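Bláthnaid Mac Giolla had walked the perimeter at Wamineck for 12 years, and she had opinions about every yard of it. She knew where the rain sat after a storm and which stretch of wall gave a little shade in the afternoon. She walked it 12 times a shift, with a flask of tea in her coat and a radio that mostly played Jasper Wuyts clearing his throat up in the gatehouse.

Then in February the Tresisar arrived, a patrol machine about as high as her hip, and Jasper told her (kindly, he was always kind) that it would be doing the walking from now on. She would sit inside, where it was warm, and watch what it saw.

"You'll save your knees," he said.

"My knees were fine," said Bláthnaid, who had complained about them every day since he'd met her.

So she sat. She had a good chair and a heater and a screen, and the long dirt path came rolling up toward her, fence on the left, wall on the right, clouds piled over the whole business.
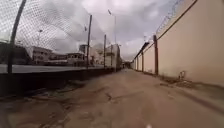
The long side, morning round.

For the first few weeks she hardly spoke to it. But it's hard to look through somebody's eyes all day and stay cross with them, and by spring she had begun to mutter. Mind the cracks, she'd say, leaning a little in her chair. Keep to the middle, love, it's firmer there.

Cosmin Jitaru from maintenance caught her at it when he came up to borrow the kettle. He had his own troubles – he used to fix the gate motors, and now he spent half his days brushing grit out of the Tresisar's wheels and filling in forms about it.

"Does it listen?" he asked.

"About as well as Jasper."

Cosmin laughed and stayed for a cup, and after that he came most mornings, and then Anouk from the loading dock started coming too, wanting to know what the machine had found. Usually it had found a stone. Once it sent up an alert for a plastic bag, and they all cheered.

When her shift ended Bláthnaid still took the long way to the bus, along the path under the wire, with her flask in her pocket. The wheel marks ran ahead of her in the soft places, and she walked beside them, grumbling a bit about her knees.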